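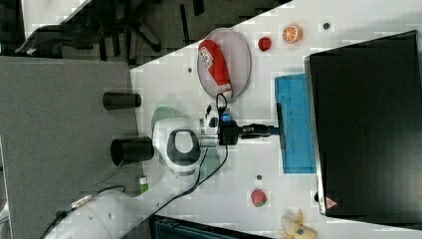 Vol. 16, No. 2 – page 28

GEAR FOR MEMBERS
The Rimen folding stool, carried through an entire museum
by Hooman Naseri

I've reached the age at which I choose museums by their benches. The Postberg Museum of Natural History has many fine things, including a giant ground sloth and a decent lentil soup, but whoever laid out the second floor believed visitors should admire the river otters on their feet. So in February, when the gift shop began selling the Rimen folding stool to members at a discount, I bought one and spent two long visits sitting in places where I'd only ever leaned.

The Rimen comes in gray or a green the tag calls "moss." It has three aluminum legs, a fabric seat and a shoulder strap. Folded, it is 20 inches long and looks like an umbrella that has given up. Coat check let it through both times, though on the second visit the guard in the fossil hall, Esmaeil Vahidi, asked me to carry it in front of me instead of on my back. Fair enough. I had already turned around once near the case of songbird eggs and heard a small tap that I still think about.

Setting it up is simple once you know which leg moves. For the first hour I didn't, and a school group watched me learn. You pull the leg with the red button, spread the other two, and push down on the seat until it clicks. The click is loud. In the parking lot you'd never notice it, but in the whale gallery, where they play the recorded songs at low volume, it sounded like I'd broken something expensive.

The seat is 16 inches off the floor. That's fine for sketching and just right for the lower drawers in the insect room, which I had never bothered to bend down for and which hold the best beetles in the building. It's less fine for getting back up. My sister-in-law, Nasrin Sharifi, who is shorter and in better shape, rose from it like a heron. I went by way of one knee and the wall.

Comfort is good for one exhibit. I managed the whole of the prairie diorama, and the 14-minute film on bison, without complaint. After that the front edge of the seat starts to press on the backs of your legs, and you find yourself ready to move on to minerals. Nasrin took it for the planetarium lobby and gave it back before the doors opened.

The rubber feet deserve praise. They don't squeak on the marble, they don't slide on the ramp down to the aquarium level, and they left no marks that I could find. One came off in my trunk, but it pushed back on and has stayed put. The strap is another matter. It attaches by a plastic clip that lets go whenever you sit on the strap, and you will sit on the strap. I've tied mine in a knot.

I also tried the Soltani cane seat, which the shop keeps behind the counter and will let you borrow for a walk around the lobby. It's lighter and has a handle, and you can lean on it while you wait in line. But you sit on it facing backward, with the handle in front of you, like a man riding a very small horse. Marjan Kazemi at the register says the Soltani outsells the Rimen two to one. I believe her – I just don't want to be seen on it.

Buy the Rimen if you sketch, if you like the low drawers, or if you bring grandchildren who read every label. Skip it if your knees are worse than mine. The museum also lends wheelchairs free at the north entrance, and those have backs.

Rimen folding stool, $28 for members, gift shop, main floor. Ask for the gray. The moss shows soup.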